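Section 4: Setting up the Hirska dehumidifier for the first time

Welcome to the part of the guide where you finally get to switch the thing on! Before you do, please let the unit stand upright for 12 hours if it travelled on its side in the car, as the oil in the compressor needs time to settle back where it belongs.

What you'll need: the Hirska unit, the drain hose (it's tucked under the foam, and plenty of people throw it out by mistake), and a dry cloth.

1. Choose a spot on a hard, level floor. Leave 40 cm clear behind the unit and 200 cm above it - the damp air goes in at the back and the dry air comes out the top, and it does like its elbow room.

2. Slide the water bucket out, remove the tape from the float, and slide the bucket back until it clicks. If the float is still taped down, the unit won't know when the bucket is full.

3. Plug straight into the wall outlet.

CAUTION: Do not use a power board or an extension lead. Keep the cord out of walkways and well away from the laundry tub.

4. Press Power, then hold Mode until the colour of the light changes from green to blue. You're now in Continuous, and that's where we'd like you to leave it for the first day or so.

5. Close the windows and doors. I know it feels wrong in a musty room, but an open window just invites more damp in for the poor machine to deal with. 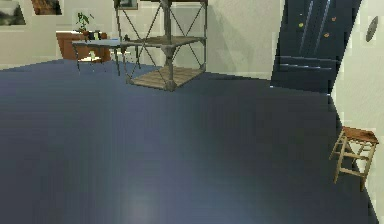

6. After that first day, switch to Auto and set your target humidity with the arrow buttons. Most households are comfortable at the factory setting, so try that for a week before you start fiddling.

NOTE: If you see E2 on the display, the coil has frosted over. Turn the unit off, let it thaw, and start again from step 4. This is quite common in an unheated room on a cold morning.

7. To use the drain hose instead of the bucket, unscrew the cap at the rear, push the hose on firmly and run it downhill to a floor drain. Any kinks or upward loops will send the water back into the bucket.

Filter cleaning is covered in Section 5.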